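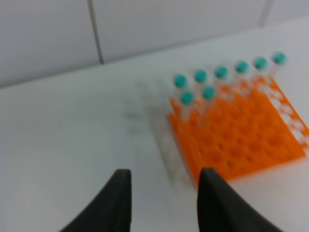
Lab robot learns tube handling from 20 demos, Hatden team reports

Wednesday, August 2, 2023

A two-fingered robot arm at the Hatden lab can now pick capped test tubes out of a rack and put them back using nothing but the camera at its wrist. No overhead view, no markers on the rack. Results out this morning, full paper due in September.

The method, called Skaltix, was trained on 20 demonstrations done by hand. Earlier work from the same group needed more than four times that. The trick is in the blurry bits. Most teams throw away frames taken while the arm is moving fast, Skaltix keeps them and uses the smear as a clue to how quickly the gripper is closing in on the rack.

"We were binning half our data," said Yevhen Fedoruk, who led the work. "Put it back in and the grasps got better. Took us a while to beleive it."

In the main test the arm made 32 attempts on clear tubes with coloured caps. It missed 4. Most of the misses were on tubes with a neighbour close by, where a finger caught the next cap along. Without the blurred frames the same arm, same rack, missed 8.

Clear plastic is still a headache. The system mostly goes by the caps, and uncapped tubes have not been tried yet. Nor have racks that get moved halfway through a reach.

Climberg, which part-funded the study, wants a trial in it's own sample store at Didenko. No start date given. Code to be released with the paper, the team says.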